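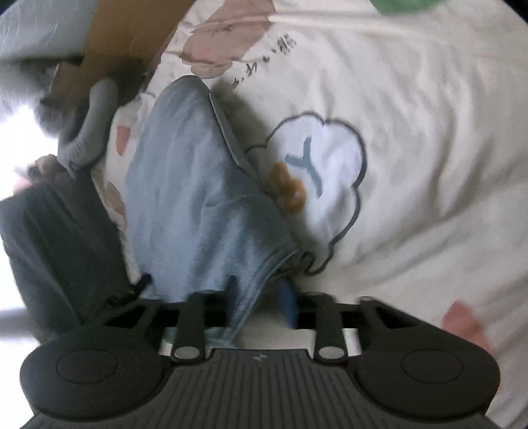 UNIT 4: CARE OF CLOTHING AND HOUSEHOLD LINENS

Chapter 13
Folding and Storing Towels and Bedding

What You Will Learn
After reading this chapter you will be able to choose a suitable surface for folding, fold a towel in halves and in thirds, fold a duvet cover alone or with a partner, and plan a shelf so that linens can be found and put back without disturbing the rest of the stack.

Words to Know
hem
selvage
nap
pile
fold line
face edge
rotation

Opening Case: The Linen Closet at Plodville

Roman Kalinowski runs a small guesthouse in Plodville. The house has one linen closet, at the top of the stairs, with four shelves. When he took over the business he kept towels on the two upper shelves and bedding on the two lower ones. The towels had been folded by different people in different ways. Some were in quarters, some were rolled, and some had been folded in thirds and then bent in half to make them fit.

In November he emptied the closet and counted what was in it. There were 38 towels and 13 duvet covers. Two of the duvet covers had not been used in over a year because they were at the back, under the others, and the staff took whatever was on top. The towels near the front were thin and worn at the hems, while those behind them were still thick.

He did not buy more shelves. He measured the ones he had, picked one fold for the bath towels and one for the hand towels, and wrote both on a card taped inside the closet door. Clean items went to the bottom of each stack. By the next spring the wear on the towels was more even, and the staff could take one out without pulling three others onto the floor.

Keep this case in mind as you read. The review at the end of the chapter returns to it.

13.1 Where to Fold

Most laundry in the home is folded in one of three places: on a table, on top of the dryer, or on a bed. A table gives a firm, flat surface at a good height, but in many homes it is used for meals and must be cleared first. The top of a dryer is close to the work but is too small for anything bigger than a hand towel.

A bed is the most common choice. It is large enough for a bath towel to be spread out fully, and it is usually free during the day. It has two drawbacks. It is low, so a tall person has to bend, and it is soft, so a towel does not lie as flat as it does on a table. Pull the bedding straight before you begin. Small wrinkles in the cover do no harm, but a thick ridge under a towel will throw the fold line off.

A printed duvet cover can help or get in the way. Plain towels show up well against a pattern with large shapes, and their edges are easy to find. Small dark items such as socks are easily lost on a busy print. If you sort and fold on the same bed, put the small items in a container before you spread out the towels.

If the bed is low enough to make your back tired, kneel beside it or sit on its edge and work in front of you. People who fold for long periods, such as hotel laundry workers, use tables set near waist height.

13.2 Parts of a Towel

Look at a bath towel before you fold it. The two short ends are finished with a hem, a strip of fabric turned under and stitched. Many towels also have a flat woven band a little way in from each hem. The long sides are either hemmed in the same way or finished with a selvage, the firm edge made on the loom.

The main part of a terry towel is covered in small loops of yarn. These loops are the pile, and they are what takes up water. On some towels one side has been sheared, which cuts the loops and leaves a velvety surface. The direction in which the fibers lie is called the nap. You can find it by running your hand across the towel. It feels smooth one way and slightly rough the other, and the color may seem to change.

Towels shrink in the wash, and the hems often shrink more than the body. An older towel may therefore be narrower at the ends than in the middle. It will not fold into a perfect rectangle however carefully you line up the corners. Line up the fold lines instead and let the hems fall where they will.

13.3 Laying a Towel Out

A towel comes out of the dryer or the basket in a bunch. Find one hem and follow it with your fingers until you reach a corner. Take that corner in one hand and slide the other hand along the hem to the second corner. Lift, let the towel hang, and give it one firm shake. This opens the creases and raises the pile.

Lower the towel onto the bed with the far end touching down first, then bring the near end toward you. Smooth it from the center outward with the flat of your hand. Pressing hard only pushes it into the mattress.

Check three things before the first fold:

The towel is fully dry, including the hems. Hems are thicker than the rest and dry last.
The corners are all turned out, with none tucked under.
There are no loose threads or pulled loops. Cut a pulled loop level with the pile. Do not tug it, as this can draw the yarn out across the whole row.

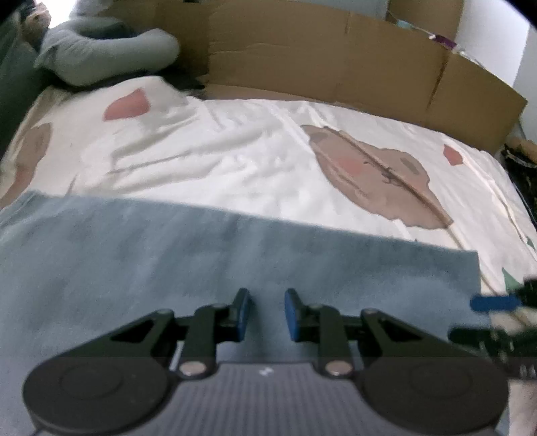

Figure 13-1. A blue-gray towel spread on a patterned bed cover.

13.4 The Half Fold and the Third Fold

Two folds cover nearly all household towels.

The half fold. Bring one short end over to meet the other and smooth the towel. Turn it and fold in half again the same way. Then fold once across. The half fold is quick and gives a wide, low bundle. It suits deep shelves and short stacks. Its weakness is that the open edges can end up facing out, and a person reaching for one towel may catch a layer of the next.

The third fold. Lay the towel with a long side facing you. Fold the left third toward the right, then bring the right third over it. You now have a narrower shape three layers thick. Turn it and fold in thirds again from the short ends, or fold once in half if the shelf is deep. The third fold gives a firm bundle with one smooth rounded side, the face edge. Place the face edge toward the front of the shelf.

The third fold takes a little more practice, as you must judge a third by eye. Beginners often make the first panel too wide. If the second panel will not reach the fold line, open it and start over. Correcting it halfway leaves a thick lump inside.

Try It
Fold the same towel both ways and measure the finished width, depth and height each time. Record the figures in your notebook. Then time yourself folding 10 towels with each method. Note which method was faster and which stack stood straighter.

13.5 Duvet Covers and Sheets

A duvet cover is really two sheets joined on three sides, and air trapped between them makes it hard to fold. Close the buttons or snaps first, leaving one open so the air can escape. With a partner, each person takes two corners, steps back until the cover is stretched, and brings the hands together. The partners then walk toward each other and one takes all the corners while the other picks up the fold.

Working alone, spread the cover on the bed with the closed end at the headboard. Fold it lengthwise in half, smooth out the air toward the open end, and fold lengthwise again. Then fold from the closed end down in even sections. With a printed cover, fold so that part of the pattern is on the outside. It can then be told apart from others on the shelf.

Store a duvet cover with its matching pillowcases inside the last fold. This keeps the set together and does away with a separate pile.

13.6 Planning the Shelf

Measure the depth of the shelf before deciding on a fold. A bundle should reach nearly to the back without hanging over the front. Next measure the height. A stack that fills the whole space looks neat, but the top towel cannot be taken out easily. Leave a hand's width clear.

The Nundby shelf plan in Table 13-2 is a simple drawing method. Each shelf is shown as a long box and each stack as a block inside it. For a closet 60 inches wide, a typical plan has room for bath towels at one end, hand towels and washcloths in the middle, and bedding at the other end. Put the items used daily between waist and eye level.

Rotation means using items in turn so that all of them wear at the same rate. Clean items go at the bottom of the stack and used ones are replaced from the top. If lifting the stack is awkward, add clean items on the left of the shelf and take from the right.

Before You Go On

1. Name one advantage and one drawback of folding on a bed.
2. Why may an old towel fail to fold into an even rectangle?
3. Which edge of a folded towel should face the front of the shelf?
4. What change did Roman Kalinowski make to the order of the stacks, and what problem did it address?

Section 13.7 continues with seasonal storage of blankets and quilts.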